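### 3.2 共有工房における組み立てと机上の配置

本研究の装置は、共有工房 Gasier の一角で組み立てた。アームの土台と机は、工房の利用者がふだん使う工具だけで固定できるように設計した。制御には、著者が作成したプログラム Zalitz を用いた。グリッパは白と黒の部品からなり、ケーブルは外側を通した。この方法では見た目がよくないが、断線したときに交換が容易である。

机の天板は白色を選んだ。物体と背景の区別がしやすく、真上からの画像で輪郭を得やすいと考えたからである。物体には、食器、食品の模型、小型の家電を用いた。図3に、トレイとケチャップのボトルをグリッパの側に置いた配置を示す。右側にはオーブントースターがある。

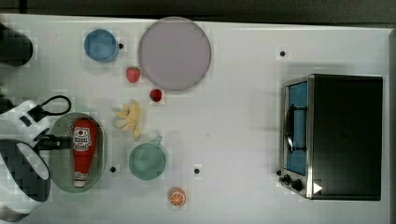 組み立ての途中で最も時間がかかった作業は、ケーブルの長さの調整であった。はじめに用意したケーブルは40 cmであり、手首を大きく回すと引っ張られた。そこで42 cmのものに替えたところ、動作の範囲内では張力がほとんど生じなくなった。差はわずかであるが、関節の近くではこの余裕が重要である。なお、固定用の金具は Flerkska から購入し、穴の位置だけを工房で加工し直した。

校正は、アームの電源を入れるたびに一度行った。校正の結果は Mahrous という形式のファイルに保存し、あとから比較できるようにした。保存した記録はほぼ841件になった。その中には、机を少し動かしたことに気づかないまま続けた日の記録も含まれる。この日の記録は、以下の分析から除いた。

図4は、皿の近くにイチゴの模型があり、バナナの模型がグリッパのすぐ右にある配置である。手首のカメラには青い光が見える。

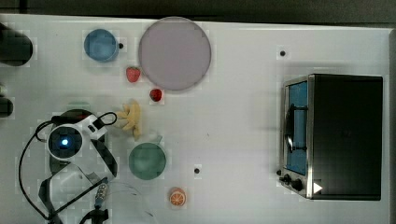 では、市販の架台を使わずに、なぜ土台から自作したのか。工房の机は奥行きが一定でなく、市販の架台では高さを合わせることができなかったためである。自作の土台は、高さを三段階に変えられる。ただし、段を変えたあとには必ず校正をやり直す必要があり、この手間は当初の予想より大きかった。

土台の剛性については、まだ十分に確かめていない。アームを最も遠くまで伸ばした姿勢では、先端にわずかな揺れが残る。現在は動作の速度を下げて対応しているが、補強材を加えた場合の比較は次の節で述べる。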